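Tanitz and Goler Begin Second Round of Sorting Demonstrations for Rikwood Learning System

Ďurica site to supply examples of everyday household items moved between bins by two-arm stations

ĎURICA — Tanitz and Goler said in June that they have started a second round of data gathering for Rikwood, the learning system the two companies are building to sort and put away small household goods. The work is being carried out at Tanitz's site in Ďurica, where operators guide pairs of robot arms through short sorting tasks while the cameras and joint sensors record each movement.

The companies plan to gather 2,000 demonstrations in this round. The first round produced 227, and those were used mainly to test the recording setup and settle how each task should be labeled. Rikwood was trained on them only in a limited way.

Each demonstration begins with a set of open bins placed side by side against a wall. The operator moves both arms by hand controls, picks up one item at a time and places it in the bin named in the task instruction. A typical instruction is a single sentence, such as "put the jar in the red bin." The sentence is stored with the recording so that the system can learn to connect the words with the motion.

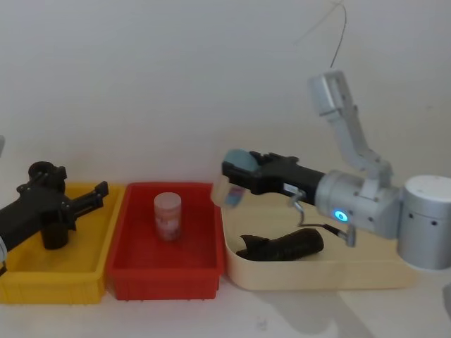 A two-arm station at the Ďurica site, with the right gripper holding a small transparent cup near the red bin.

The items were chosen because they are common in homes and because they behave differently when gripped. A lidded jar keeps its shape. A thin cup can be squeezed or tipped if the fingers close too far. Rolls of garbage bags give under pressure and tend to have loose ends, and cloth items rarely lie the same way twice. Goler, which is responsible for the item list, said 70 different objects will be used before the round ends.

The starting layout is changed between recordings. Items are turned, moved to another bin or taken out, and the instruction is rewritten to match. Operators work in short shifts and switch stations at midday, so that the recordings do not all reflect one person's way of handling the controls.

Failed attempts are kept as well. If an item slips or lands in the wrong bin, the operator marks the recording and either corrects the mistake or ends the attempt. Corrected attempts go into a separate group that Rikwood will use to learn how to recover. Attempts that are ended early are stored but will not be used in training until they have been reviewed.

Recordings are made from more than one viewpoint. A camera placed high on the station takes in the bins and the arms together, and a small camera at the wrist looks out past the gripper fingers. The wide view helps the system find the right bin. The wrist view matters most in the last moments before contact, when an arm can block the wide view of the item it is reaching for.
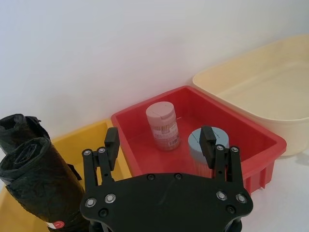 All streams are matched to the same clock and checked before a recording is accepted. A recording is rejected if one camera drops out, if the arm positions and the video do not line up, or if the written instruction does not match what was done. Tanitz said most rejections in the first round came from the last of these, and that operators now read the instruction back on screen before they start.

Tanitz runs the stations and employs the operators. Goler prepares the recordings for training and will test the trained system. For the tests, 15 objects from the list will be held back from training entirely, so that the companies can see how Rikwood deals with things it has not handled before. The bins will also be placed in orders that do not appear in the demonstrations.

"The first 227 demonstrations showed us where our process was weak," Tanitz said in a statement. "Instructions were too loose, and the layouts were too much alike. We have fixed both, and we would like to see what a larger and more varied set does for the system before we add harder tasks."

Goler said it will publish a written summary of the test results after the round closes, including the tasks the system did not complete. No decision has been made on whether the recordings themselves will be released.

A third round is under discussion. It would add tasks that need both arms at once — holding a container steady with one gripper while the other removes the lid, for instance — and would use the same stations.

About Tanitz
Tanitz builds and operates robot workstations for research and light industry. Its data gathering site is in Ďurica.

About Goler
Goler develops software for training and testing robot control systems. It has worked with Tanitz on Rikwood since the project began.

Media inquiries may be sent to the Tanitz press office in Ďurica.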